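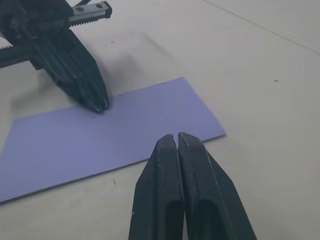
Lavender sheet with a crease across the middle, on the gray-white table.

# Flekik paper folding set

3 comments · 9 shares

Flekik is a set of short recordings of one sheet of paper being folded on a tabletop. It was put together at Eldale by Khang Thân and Danai Bakalis. This file covers the paper, the table, the folds and how the labels were written. The loading code has its own README in the `tools` folder.

## Contents

- `clips/` — 999 recordings, one attempt at a fold in each
- `stills/` — single views pulled from the clips
- `labels.csv` — one row per clip
- `sheets.csv` — one row per sheet of paper
- `notes/` — the session notes, typed up by Hongmei Peng

## Paper

All sheets are plain colored paper with no printing or lines. Lavender is the main color. The other colors are listed in `sheets.csv` under `color`, which gives the name on the pack. Please don't use that column as a measured value. Lavender in particular can look close to white in one view and clearly purple in another, depending on the light and the angle.

Sheets were used more than once. A sheet keeps its number until it is thrown out, and `use_count` goes up by one each time it goes back on the table. A sheet was retired after 30 uses, or earlier if it tore or a corner went soft. Creases from earlier attempts were left in. If you only want flat, fresh paper, filter on `use_count = 1`.
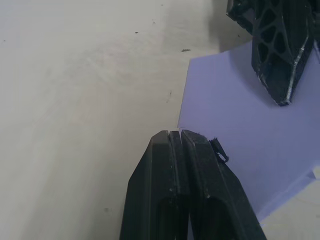

Sheets were put down by hand with no fixed starting angle. We tried a taped outline on the table in November and dropped it, as the tape caught the edge of the paper. Those clips are still in the set and have `outline = yes`.

## Folds

There are 2 fold types.

`half` brings one short edge over to meet the other. `corner` brings a single corner in toward the center of the sheet. In both cases the fold should be pressed down along its full length before the clip ends.

## Labels

Each row has the sheet number, fold type, a start state and a result. Start state is `flat`, `creased` or `curled`. A sheet with an old crease that also lifts along one edge is labeled `creased` — the older notes call some of these `curled`, and Bernardo Louro went back and changed them.

Result is `good`, `off` or `failed`. `off` means the fold is there but the edges don't line up. `failed` covers everything else, including a torn sheet or one that slid off the table.

The result was judged from the end of the clip only. A clip with several tries that finished well is still `good`.

## Known problems

- Paper and tabletop are both pale, so the edge of a sheet can be hard to find in bright clips. The thin shadow under a lifted edge helps in some of them.
- Sheet 9 appears under two colors. The second is a typing error and will be fixed.
- Some clips begin after the first touch. These have `late_start = yes`.
- `notes/` uses the old name, Dinu, for the whole project. Same data.

## Changes

Sat 28 March: start states corrected, duplicate rows removed, `late_start` column added. Clip names did not change.

## Contact

Label questions go to Danai Bakalis. For missing or broken files, write to Aksel Eyvindsson and include the clip name.

Share · 3 comments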